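Last updated: Jul 9, 2025

I have been put in charge of buying a robot arm for work. My qualifications are that I once bought a dishwasher and it fit.

Thread on how the budget is going, for anyone else who left the room for coffee and came back as the equipment lead.

The arm has one line on the spreadsheet. It's a big line, everyone gasped at it in June, and then everyone got used to it. It is now the only part of the budget I trust.

Under the arm there are 30 more lines. I started with four.

Line 2 is something to bolt it to. I had pictured a table. The quote from Dreltoda for a proper base was $2,214 and it came with a drawing of what looks like a very expensive box. I asked what the cheaper option was. The cheaper option was a smaller drawing.

Line 3 is the gripper. Some arms come with one. Some quotes come with a picture of an arm that has one. Read the small type under the picture.

Line 4 is freight. I had left that blank because I assumed it was a rounding error. $519 to bring a crate to the curb, and then a separate price for bringing it from the curb to the room. Our room is up a flight of stairs. Please measure your stairs.

Hywel Kemeys measured our stairs. We are now also pricing a different room.

Things I didn't know were purchases until I saw them itemized: the cable between the box and the arm. The box. A second, longer cable. A day of a man showing us which button is the red one.

Training day, by the way, is priced per day and sold in twos.

Got three quotes. Dreltoda's is four pages long and has a total on it. Ulus sent two pages and no total. The third outfit sent a brochure, a calendar link and a question about my "journey."

To compare them I made a sheet with the same rows for everybody and sent it back asking them to fill in the blanks. Strongly recommend. Ulus got noticeably more expensive once it had rows.

Question that sorted the quotes fastest: "What happens in year two?" One place had a number. One place had a phone call they'd like to schedule.

Catrin Llewellyn in finance wants to know if the arm is equipment, software or furniture. The arm is equipment. The license is software. The pedestal, I am told after two meetings, may be furniture.

She also wants to know what it's going to do all day, which I felt was below the belt.

Fair question though! The plan on paper says it puts kitchen stuff away. Mugs, pots, whatever is lying on the counter. Ebere Babalola's argument is that we should find out how far we get with that in simulation before we order anything that arrives in a crate.

I was against this on the grounds that I had already told my mother about the robot.

Ebere won. Simulated arms have no freight. The simulated one went up our stairs fine.

So the project (it's called Plokach, I don't get a vote on names) has booked 232 hours of compute, and that is line 31, and it's small enough that Catrin approved it by thumbs up.

What I'm using the sim for, as the person with the spreadsheet: reach. Can the arm get to the far end of a long cabinet from where we plan to bolt it, or do I need to buy a bigger arm, a second base or a shorter cabinet?

Second thing: where the drawers are. Somebody will want it to open them eventually, and the pedestal is sitting pretty close to the handles. Moving a pedestal on screen is a drag of the mouse. Moving one that's been anchored to the floor is a line on the budget, and I've seen the line.

Third thing is the gripper. Mug handles point wherever they like. I want to see ours deal with a few before I pay Ulus extra for "dexterous," a word that appears six times in two pages.

I asked for a realistic counter. Ebere went shopping in the object library, so the test set is dishes, a flashlight and a rack of ribs as big as a carry-on. I have eaten at his house and it tracks.

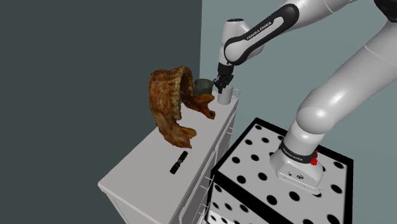
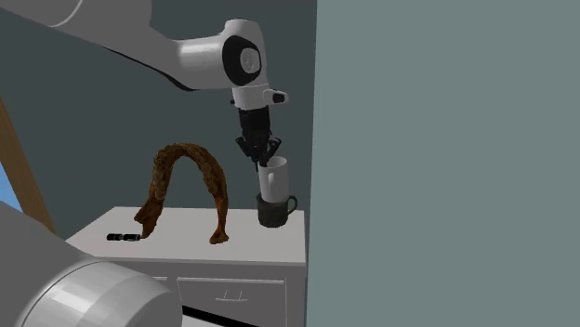 Simulated arm on the mug end of the white cabinet, both views.

Someone has already replied asking how much the ribs cost. The ribs are the only item in this whole project that came in under budget.

What I took from it for planning: base position matters more than I'd allowed for. I had one row called "install." It is now "install," "drill," "level" and "move it after Ebere changes his mind."

Also added a row for the cabinet. We had all been treating the cabinet as if it existed. It exists in the sim. In the room there is a filing cabinet and a fan.

And a row for mugs. We will be buying mugs. I would like to buy ugly ones, since they're going to be picked up by a beginner.

Contingency: I put 10 percent. Catrin looked at my first draft, the one with four lines, then at the current one, then at me. Contingency is now 20 percent.

Where it stands: Dreltoda in front, Ulus revising, brochure people still curious about my journey. No order until the reach question is settled and somebody from facilities has signed something about the floor.

If you've bought one of these - what was the line you forgot? I've got room under "mugs."

Edit: four of you have said "spare fingers." Four! Adding spare fingers.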